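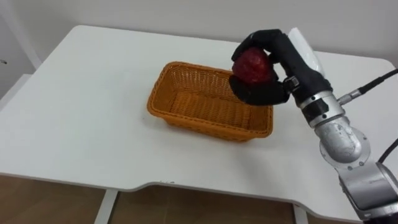 Isauro Mendoza thinks the basket is too shallow for fruit and wants me to go back to the deep gray tub. He wrote it in the margin of my last page, in green ink, underlined twice. Anything that rolls will go straight over those slanted sides, he says, and then we'll all be on our knees under the table again.

OK, noted! But I'm keeping the basket for now, and I want my reasons down in October so I can't pretend I had different ones later. The tub is so deep that you can't tell what's at the bottom of it without leaning right over, and everything that goes in gets dropped from a height. With the basket you can see the whole floor of it from where you stand. The sides lean out a little, so the opening is more generous than the bottom, and the weave is tight enough that a grape stem won't poke through (the old wire one was hopeless for that).

Morning, 9:40. Wiped the white table down and put the basket on it with nothing inside. I tried it on the slant first and then squared up with the long side running left to right. I like it better square – more room to come at it from the front, and you stand in the cut-out anyway, so both ends are an easy reach. Slanted, I kept bumping the rim at the near corner with my wrist. Not a disaster, just annoying.
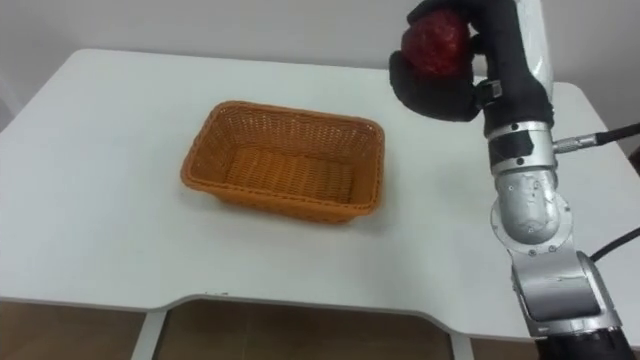

The other thing I keep going back and forth on is a liner. Tiburcio Arellano left me a folded dish towel from the Ristport kitchen and it does make a softer landing, but it bunches up in the corners and then you're fishing around in the folds. Bare weave for the next round, towel after that, and we compare bruises.

Weights, so I don't have to look them up again: I'm stopping at 1000 grams total in the basket, and no single piece over 250. Plan is 16 pieces bare, 16 with the towel, round things first, long things after. Cervantes has the fruit order. Please, no more of those giant grapefruit, they throw everything off.

Height of the tabletop still bugs me. I'd like it a touch lower, but that means everybody else stoops, so I'll live with it.

To do: ask Dumach if they still sell this basket in a deeper size (would make Isauro happy). Return the tub to shelf 37. Find the green pen and hide it.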